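The gasket incident, written up while I'm still annoyed

February 10, 2021

Regular readers will know that I spend my working days at Levavum persuading a robot arm to do a job my nan could do with her eyes shut. The job is gaskets. Foam ones, rectangular, sticky on one face with a liner over the adhesive. The arm takes the top one off the pile and puts it in a tray. Then it does it again, until somebody's lunch.

We'd promised Feltuncombe a run of 3,000 by the end of the week. On Monday night the arm was behaving beautifully, so I went home and told everybody at dinner how clever I was.

Tuesday morning the log said every pick was good. The trays said otherwise. Some slots held two gaskets, some held a liner and nothing else, and one poor gasket had gone in bare side down and was now part of the tray. Permanently, as far as I can tell. I had a go at it with a paint scraper and lost the scraper's good corner.

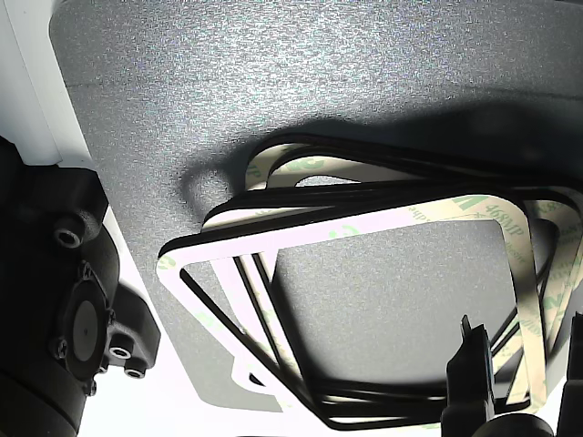 The trouble is the liner. It curls at the corners, and if a finger comes in a bit low it catches the curl of the next one down. Sometimes the pair comes up together. Sometimes the liner peels off and the foam stays put. The gripper only knows that it's closed on something, so it reports success, with all the confidence of a bloke reversing a caravan.

Hatice Kılıçarslan, who had warned me about this in August, was very gracious – she only forwarded me the email twice. Her fix was to raise the approach by two millimetres and weigh the tray after each drop. I'd coloured in a lovely flow chart of my own, involving 5 new sensors. We went with hers.

It stops now when the weight's wrong, and that means it stops a lot. Yesterday arvo I sat beside it with a coffee, pressing resume. Abou Zeid have offered to send flatter liners to try, and I've rung Feltuncombe to apologise about Friday. Still haven't got the tray back.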